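Brisevow home recording FAQ

I'm Lejla Radonjić, and I look after the people who record for us at home. I started out recording in my own kitchen, so most of these are things I asked too!

What am I recording, exactly?
Short everyday jobs done with the hand-held gripper. You reach in, close the fingers on something, move it, let go. Each go is one example, and the model learns from piles of them (we passed 438 from a single home in April, which made my week).

Do I have to tidy up first?
Please don't. A bin with bread, wool and plush toys all jumbled together is great, because that's how real bins look.

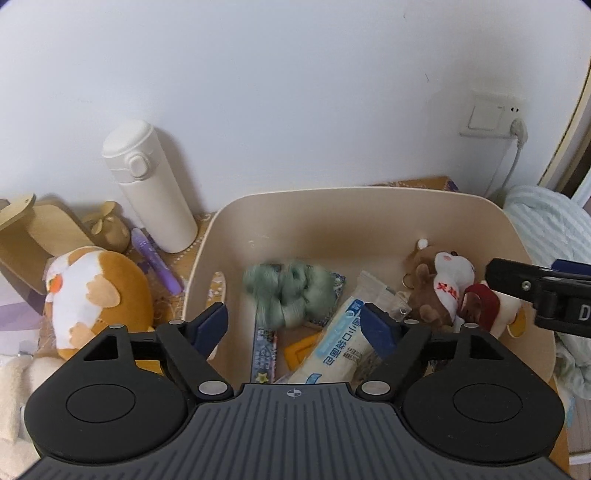 SETUP AND OBJECTS

What should go in the bin?
Whatever you've got, as long as it isn't sharp or breakable. I like a mix of soft things and crinkly wrappers. Swap a few items after every 18 examples or so you'll end up recording the same grab over and over.

Can I use two grippers?
Yes, if your kit came with a pair. Tatsuya Mizuno wrote the two-hand guide and it's a quick read.

Which toys work best?
Plush ones are my favorite. They squash, they flop, and a scarf or a floppy leg gives the model something to think about. Go in slowly and let the fingers settle before you lift.
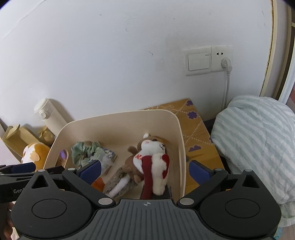 Plush hamster between the fingertips, storage basket on the table.

I fumbled one. Delete it?
Nope, keep it and mark it "retry." Only delete if there's something private in view, like mail or a face.

How long is a session?
Up to 60 minutes, breaks included. Your wrist will complain before I do.

Where do I send everything?
Use the upload page, and put your home code in the notes box. If it stalls, write to Yhon Benavides and tell him which clip it stopped on.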